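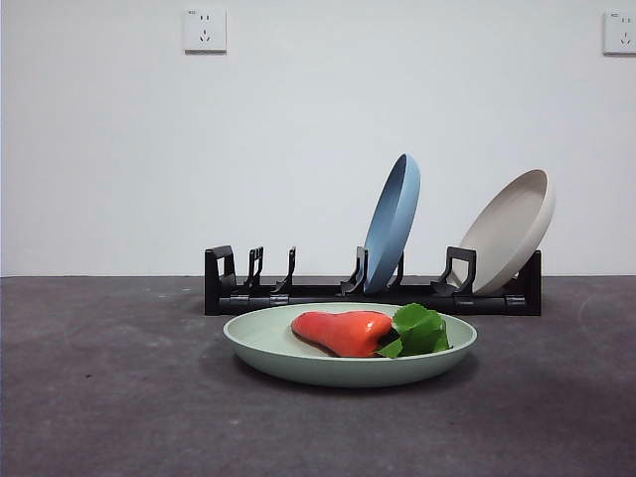

Hi all, I finally got to Lebrun on the weekend, at the little cinema in Dororport, and I've been chewing on it ever since so you lot are going to cop it. For anyone who missed the earlier messages, it's the slow one about the widowed ferry engineer who moves into her late brother's flat and starts answering his phone as if she were him. The colour in it is what I keep going back to. The whole first hour is charcoal and pale green, the walls, the harbour, even her coat, and then she turns up at the neighbour's door in that red scarf and it hits you like a red capsicum on a mint-green plate. I gasped a bit (the man beside me did too, so I'm not the only sook in town).

Someone wrote:

> Saw Lebrun at the Surthorpe festival and came out cranky. Lovely
> to look at, sure, but it's two hours and 18 minutes and I reckon
> there is a good 90 minute film in there. The phone calls go on
> and on. Also the ending is a cheat. You can't set up a mystery
> about who has been ringing the flat and then just show us the
> sea. Did anyone like it more than I did? Am I missing something?

Well, I liked it a lot more than you did! I'll give you the length. There's a stretch in the middle with the solicitor that could go completely and I wouldn't miss it, and I did look at my watch. But I don't think the ending is a cheat. Go back to the third call, the one where the kettle is going. The caller hums, only a couple of bars, and it's the same tune the neighbour is whistling on the stairs near the end. My reading is she's known for ages and has decided to leave it alone. I might be wrong, I was hunting for my cough lollies at the time.

The sound is terrific too. You hear the ferry horns through the flat walls, and they get quieter as she settles in. I don't know if they'd come through on a telly, so if you can see it in a cinema, do. Ours has 60 seats and a heater that clanks, and it still worked a treat.

On the other thing that came up, whether it's better than Brurno: no, not for me. Brurno made me laugh and this one doesn't really try to. It's clearly the same director though, with all those shots of people waiting in doorways. I'd happily watch the pair back to back if somebody else brought the sandwiches.

The cinema is keeping it on until the end of September, late afternoon session only, 4.15 I think, but check the board out the front because the website was still showing last month's program when I looked. The print has subtitles for the French bits and none for the rest, which is a pain if you're a bit deaf like me. The mumbling neighbour was hard going.

Has anyone got hold of the short film that came before Brurno, the one set in the cannery? I've only ever seen the first ten minutes and would love a borrow. I can pick up from anywhere near Surthorpe.

Cheers from a wet Dororport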